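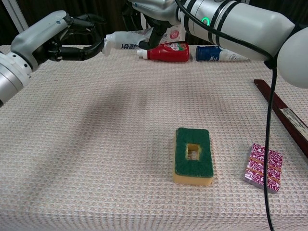
Words by Maureen Pallister, children's science writer, Fongate Museum of Cloth

Search this site Type a word and press enter

Reading time: 2 minutes

Why does cloth soak up water?

If you spill a drink, you reach for a cloth. You would not reach for a plastic bag. Both are thin and bendy, so why does one mop up the mess while the other pushes it round the table?

The answer is in the gaps.

What cloth is made of

Look closely at a tea towel and you will see threads going up and down and other threads going side to side. They pass over and under each other. Making cloth like this is called weaving, and people have done it for thousands of years.

Each thread is made of lots of fibres twisted together. A fibre is a very thin hair. Cotton fibres come from the fluffy part of the cotton plant, which grows around the seeds. Wool fibres come from sheep. Linen comes from the stem of a plant called flax.

Between the threads there are small gaps. Between the fibres inside each thread there are even smaller ones. A plastic bag has no gaps like these, so water stays on the outside.

How water climbs

Water is made of tiny parts called molecules. They pull on each other, and they also pull on some other materials. Cotton is one of them. When water touches a cotton thread, it clings to the fibres and creeps along the spaces between them. It can even creep upwards. Scientists call this capillary action. Plants use it too, to help move water up from their roots.

Cotton fibres also take some water inside themselves and swell a little. Polyester fibres take in hardly any. A polyester cloth can still mop up a spill if it has plenty of narrow gaps, and many cleaning cloths are made this way.

Flat cloth and bumpy cloth

Not all weaving is flat. In a waffle weave, some threads are left to float over the top of others for a short way. When the cloth is washed it shrinks slightly and pulls itself into little squares with raised edges. You may have seen towels or blankets like this.

Terry cloth, used for bath towels, has hundreds of loops standing up from it. Loops and squares both give the cloth more surface for water to touch. They let air in as well, which helps the cloth to dry afterwards.

In the weaving sheds at Vevska there is a loom for waffle cloth that you can watch on open days. It is very loud.

Try it yourself

You will need a grown-up to help with the cutting.

1. Cut a strip of old cotton cloth, a strip of kitchen paper and a strip of plastic bag. Make each one 20 cm long and 2 cm wide.
2. Put some water in a bowl and add a few drops of food colouring.
3. Hang the strips so that just the ends are in the water.
4. Wait 6 minutes, then measure how far the colour has climbed up each strip.

Write your results in a table. If you have other kinds of cloth at home, ask if you can test those too. New towels are sometimes slow to soak up water until they have been washed.

Words to know

Capillary action: the way a liquid creeps through narrow spaces.
Fibre: a very thin hair that can be twisted to make thread.
Loom: a machine or frame for weaving cloth.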